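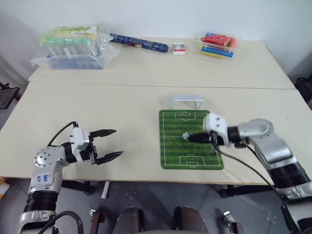
I have been meaning to write something about teleoperation for months, ever since I started spending my working days at it, and each time I sit down I end up making tea instead. So, Monday evening, kettle already boiled, no excuses left. My job at Ultside, for those of you who only come here for the allotment news, is to show robots how to do things. I move a pair of controllers, the robot's two arms move with me, and everything gets recorded so that a model can learn from it later. The job at the moment is football, or a very small corner of it: a green pitch the size of a mat, a little goal just past the far end, and a silver-grey ball near the halfway line that the right gripper has to deal with while the left one hangs about over the bare side of the table. I've grown very fond of that ball. I have also called it some dreadful things.

People imagine that the hard part must be the driving, and for the first week or two it certainly was. You reach for something and your hand tells you that you've arrived, except it hasn't told you anything, it's only your eyes doing the telling, and they're not nearly as good at it as you thought. I shut the fingers on thin air more times than I'd like to admit. Then one afternoon in May (I remember it because the windows were open and somebody was mowing outside) I noticed I'd stopped thinking about the controllers altogether, rather like the day you stop thinking about the clutch.

What I find difficult now is being a good teacher, and that's a different thing from being a good driver. A nudge with the side of the finger will send the ball rolling towards the goal, and so will a proper grasp, a lift and a careful placing, and both of them count as the ball in the goal. But if I do one on a whim in the morning and the other after lunch, the model gets a muddle of the two, and a muddle is what it gives you back. We had a spell of that in the summer. The arm would go down as if to pick the ball up, think better of it, and give it a sort of apologetic pat. I laughed until I had to sit down, and then I looked back through the recordings and saw that the apologetic pat was mine. I do it when I'm tired!

So we've become much stricter with ourselves. We decide on the approach before we begin, we write it down, and we move the ball to a different starting spot each time so that the robot doesn't simply learn one place on the pitch by heart. The plan for this task is 3,000 demonstrations, which sounded like a punishment when I first heard it. My best day so far is 266, and I wouldn't recommend it, my shoulders were up round my ears by teatime. Most of us stop well short of that. The later ones in a long session are never as good anyway - you start to hurry the last bit, and hurrying is exactly the sort of thing that gets learned.

Hesitation gets learned too. I've a habit of pausing just above a thing before I commit to it, the same way I hover over the biscuit tin, and when we ran the Dondberg model (our models are all named after hills, don't ask me who started it) there was my pause, faithfully kept. It's an odd feeling to see your own dithering come back to you from a machine. The next one, Stisilska, was trained with 9 of us contributing, and it dithers a good deal less, although it has picked up a rather flamboyant swing of the elbow from somebody and we have all denied it.

I'm told that Sýkora, the one after, will be getting some hand-guided examples as well, where you take hold of the arm itself and walk it through the movement. I've tried that only a little. It's lovely for getting the feel of a thing, you can sense how the joints want to travel, but it's heavier going than it looks and you have to mind where you stand. With the controllers I can at least sit down, and I'm at the age where that counts for a lot.

Tomorrow I've got 7 short sessions booked, all with the ball starting out near the corners, where my aim is worst. I'm taking the good cushion in with me. The leeks, for those who've been asking, are doing fine, and I'll put up something about them at the weekend.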